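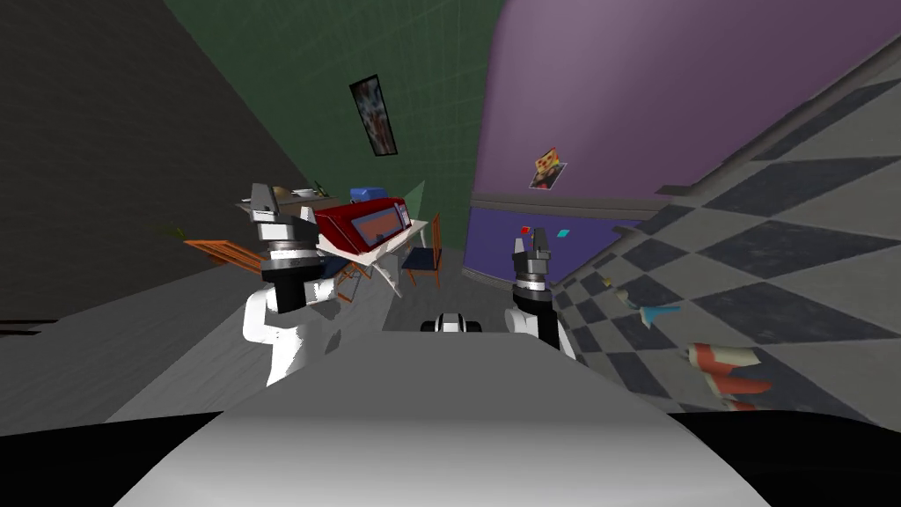 Both grippers up, dining table in the center background

Subject: Re: [alton-xc] Hedbridge course and the conference meet

Hi all,

Sorry for the slow reply, I've been buried in end-of-term stuff and I wanted to walk the new loop before I opened my big mouth. Well, I walked it! Then I jogged it, then I walked it again with the measuring wheel (and got a blister from those terrible boots, but never mind). Answers to Cauã mixed in with his message.

Cauã Siqueira wrote:
> Team, alumni, and the rest of you lurkers,
> Rirnell can't host the conference meet this fall, they're tearing up
> the athletic fields for drainage. The athletic directors have asked
> whether Alton would take it at Hedbridge instead. I said probably.
> Before I say yes I need to know three things. Is the course still
> legal with the bridge closed? Can we get enough people on our feet
> for a whole morning? And does anyone still know how to run the Jara
> timing boxes?

Yes please say yes. We haven't had it at home since I was running, and I was so nervous that year I went out with the leaders and got passed by what felt like the entire conference on the back hill. I'd love to stand at the bottom of that hill and yell at somebody else.

On the bridge: it's fenced off on both ends and I wouldn't count on it coming back by fall. So I took the loop left at the pump house, along the creek, and up through the orchard. With the wheel I got 2964 meters for one lap from the oak back to the oak. The old lap was a little longer, so the start line has to move back toward the parking lot. There's plenty of room there, it's flat and wide, and honest to goodness it's a better start than the old one. Remember how everybody used to pile into that one gatepost?

The part I don't love is the creek section. It's narrow. Two runners side by side is okay, three and somebody's getting a branch in the face. By then the pack should be strung out in the women's race, but the men always go out like maniacs and I'd want it trimmed back on the orchard side at least.
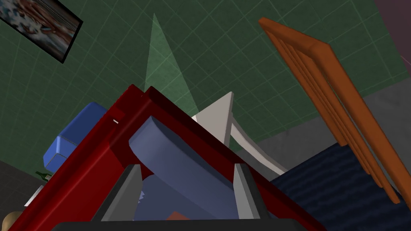
Blue cushion between the finger pads

> Last time we hosted, we had 92 finishers in the men's race and the
> chute backed up so badly that people were standing on the line
> while others were still sprinting at them. I don't want that again.

Oh boy, I was working that chute. The trouble was the bend right after the line. Make it dead straight, make it longer, and put the water way, way down at the far end so they have something to stagger toward. Also somebody loud. I nominate myself.

As for the Jara boxes, I do know how to run them, sort of! They're in the equipment room under the high jump mats. One of the batteries was bad in May when the track folks borrowed them for the home meet, and a replacement is $180, which Cauã can fight about with the athletic office. Everything else lit up when I plugged it in. What I don't have is the cable for the finish clock. It's short and gray with a round plug on one end, so if you took one home by accident after track season please look in your trunk. I'm not mad. I would like it back though.
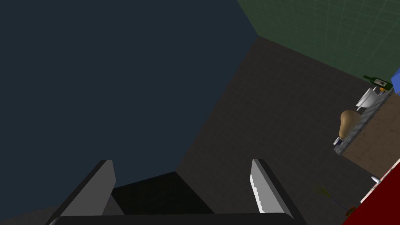 Open gripper over the dark tile floor

> One more thing. The coaches voted to bring back the sportsmanship
> plaque, and the host school picks the process. Ideas welcome.
> Cauã

I have opinions on this one (shocker). When the coaches picked it, it went to whoever had the nicest parents. I'd let the runners vote at packet pickup, one slip each, and you can't vote for your own school. Hand it out with the team trophies, before the Rirnell bus leaves, because they always leave early and then one of them wins something and we have to mail it.

I'd also like it named for a place or not named at all. We spent a whole winter arguing about names last time and I don't have another one of those in me.
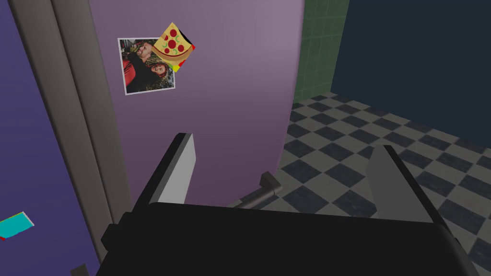
WHO'S DOING WHAT SO FAR

Course marking: me, plus whoever has a truck. The flags are fine, the paint is dried up.
Chute: me and two more, and please don't be shy about grabbing a kid who's wobbling.
Hill and creek corners: wide open. You'll need a radio and a warm hat.
Timing: me on the boxes, but I can't be at the chute and the boxes at the same time, so if you've ever touched one of these write to me and I'll teach you the rest.
Parking: open. The lower lot floods, so buses go up top by the tennis courts.
Food: I'll make the chili again if somebody else does the cornbread. Last time mine came out like a discus.

If you can take a corner, reply to the list so Cauã sees it too. I'm going back out with the loppers as soon as the creek path dries up, and anyone who feels like coming along is welcome, I leave from the oak at 8 a.m. and there'll be donuts in the car.

See you out there!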